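Home > Guides > Kitchen > Trays

Setting Out the Sorting Tray

1. Spread a tablecloth you love (mine has flowers and illustrations!) and put the tray in the middle, with plenty of room on every side.

2. Lay the oranges in first, then the smaller things, one at a time and no hurry at all.
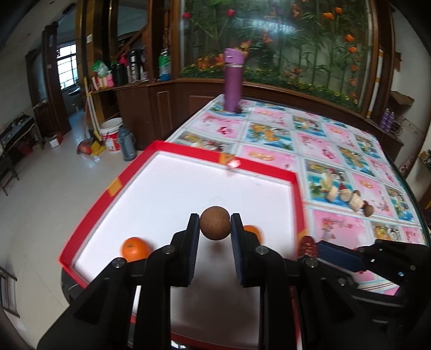
3. Gather up any little food pieces left on the cloth.

Caution: keep hot flasks well back.

Comments
Ladan Nikzad: Do 6 oranges fit?
Kourosh Salehi: Lovely, thank you!

Related
Wiping Down Trays
Caring for a Thermos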